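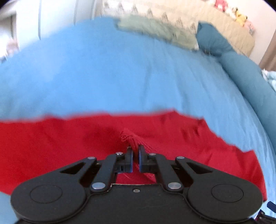 Trollmont, February

Okay, hi! Quick hands up, who's eaten at Nestcombe yet? (Wait for hands.) I walk past it every morning, so you can guess how my month has gone.

It's a dumpling counter with 12 seats, and they fold 900 a day. I got there at 11:50 and still stood in line!

Get the pork and leek first. The sesame ones were too sweet for me, sorry.

Then compare with Jaunzems over on Sirkwood. Thicker skins, better broth, 2 kinds of vinegar.

Pass the menus around now. Questions after the break.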